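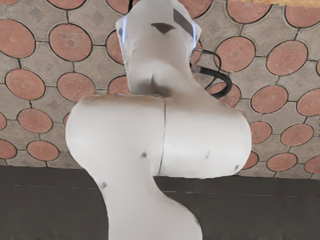

Figure 2. Simulated arm in front of one of the patterned tile backdrops, with the cable modelled.

3.2 Gathering demonstrations in simulation

We were keen to learn how far a modest set of simulated demonstrations could take us, and this part of the work turned out to be the most enjoyable of the whole project. All examples were gathered in Grumier, our rendering and physics set-up, over seven weeks starting in November. Two of the authors (Nseir and Hegde) steered the arm by hand controller, while a third checked each recording before it went into the store. The final set holds 2161 demonstrations.

Every session began with a fresh draw of the surroundings. Wall covering, worktop colour and lighting were all picked at random from a pool of 70 room styles, and we leaned towards busy patterns on purpose. Repeated shapes such as the circles on the tiled wall in Figure 2 are a lovely test for a vision model: they offer plenty of strong edges that have nothing to do with the task. Our early policies, trained against plain grey walls, drifted badly when such a pattern was put behind the arm. Mixing the styles from the first day of training cured most of this — a far bigger gain than we had dared hope for.

We also kept the cable. Many simulated arms leave it out, and it would have saved us a good deal of computing time to do the same, but a loop standing out from the casing changes the outline of the arm and can hide part of what lies behind it. Hoani wrote the cable model used here.

Recordings were thrown out if the arm passed through a solid surface or if the operator paused for too long. Nearly 800 were lost in this way, most of them from the first fortnight, when the operators were still getting used to the controller. We kept the rejected recordings in a separate folder, and Section 5.1 shows that they are surprisingly useful for training the failure detector.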